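What a second arm costs before you switch it on

June 28, 2019

I have spent most of the past fortnight on next year's equipment list, and I am writing it up while I still remember why each line is there. We are a small workshop with one job at the moment, which is getting a machine to pick up clothes and fold them. The arm gets all the attention from visitors. In the budget it is one line out of nineteen.

The first quote came from Prudano in December. It covered the arm, the controller and a basic gripper. It did not cover the frame, the table, the fingers we would need for cloth, or delivery. I rang Vatar for the same kit and they quoted higher, but with fitting and 2 days of training included. Once I had put both on the same sheet the difference was small enough that I stopped worrying about it and looked at lead times instead. Vatar wanted 10 weeks. Prudano would not commit to a date.
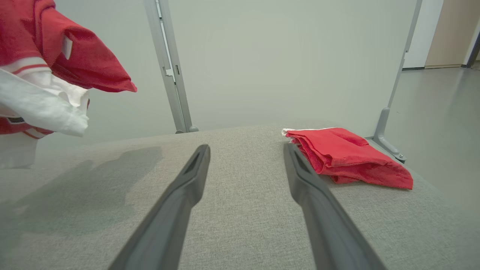 2 min read

Fingers are the part I got wrong last time. I bought one pair, treated them as permanent, and then lost several days when we wanted a different tip. A long, narrow finger is good for getting at the edge of a pile, but we change our minds about shape more often than I expected. This year there is a separate line for fingers and another for the screws and adaptor plates that go with them.

The table covering is cheap and still needs its own line. We use grey fabric, and I have put in for enough to re-cover the top when it gets worn. The frame is metal profile, bought by the length. Ask for it ready cut. Casado charge extra for cutting and I would pay it again.

Then there are the clothes. I budgeted 40 garments, second-hand, mixed sizes. Ainhoa Carrasco, who does our accounts, queried that line before any other, and passed the spare controller without a word. I have kept the number as it is.

Software is the line I am least sure of. Flumow sell a yearly licence and we are on the trial. If we keep it, the cost comes round every year, so I have moved it out of equipment and into running costs.

I have also set aside 3,000 for things I have forgotten. Last year the forgotten things were a longer cable, a second emergency stop and somewhere to store the packing crate, which we have to keep for the warranty.

The order goes in once Prudano give me a delivery date or I give up waiting for one.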